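Sunday, August

Up at half past five because the dog wanted out. Frost on the ute again, and the hose was frozen solid at the tank end, so I carried buckets to the chooks. Bullamine gets cold for a place everyone thinks of as dry and hot. The top paddock was white all the way down to the creek line.

Spent most of the morning on the seed order. We need 35 bags for the back block and I had written down 25, which I only noticed when the total came to $1,385 and looked too low. Redid it twice. Ieva Sepp is driving to Forkosstead on Thursday and will drop the cheque off if I get it to her before then. She also wants her post-hole digger back. I said yes, and then remembered it is under the tarp behind the old dairy with a flat tyre.

## Rain

Four millimetres overnight, and none the week before. I went back through Dad's notebooks to see how it compares. He wrote the rain down every day in pencil, even the zeros, and by my adding up there are 2,546 entries in the blue books alone. The red ones are harder to read. One of them has been wet at some stage and the pages for two winters are stuck together. I tried a butter knife and gave up after tearing one.

He had a dry August the year we sold the Jinow block. He wrote "nothing, wind" nine days running. I remember the wind but I had thought it was later in the year.

## Lunch

Piret Juška came over at noon with a pumpkin and the minutes from the hall meeting. We had soup and the end of the rye loaf. She says the roof quote is still $800 short of what has been raised, and that the iron will be a different colour from the old iron whatever we do. I don't mind about the colour. She does.

We talked for a good while about her brother's hip and whether he should sell the house at Athumani. I think he should stay put until spring. She thinks the stairs will finish him. She washed, I dried, and I put the bread board away in the wrong cupboard, as I found out at tea time.

I have been thinking about plates since. Mum's set is down to three and two of those are chipped. I would like plain white with a decent rim, and I don't much mind if there is printing in the middle, like the bakery one with the rolling pin and whisk.
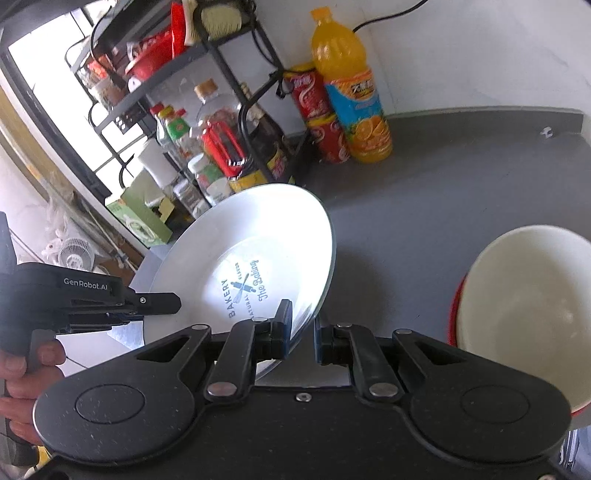
## Afternoon

Fixed the laundry window. It wanted a new sash cord and I had one in the shed, bought for the bedroom window and never used. Took an hour and a half with the swearing. It goes up and stays up now.

Walked the bottom fence after that. Two posts are leaning near the culvert and a strand is down where the roos go through. I will need the digger for the posts, so Ieva may have to wait for it. Rang her and she was fine about it.

Cold again by five. Soup for tea, same pot. Must ring the dentist tomorrow and find the pump for that tyre.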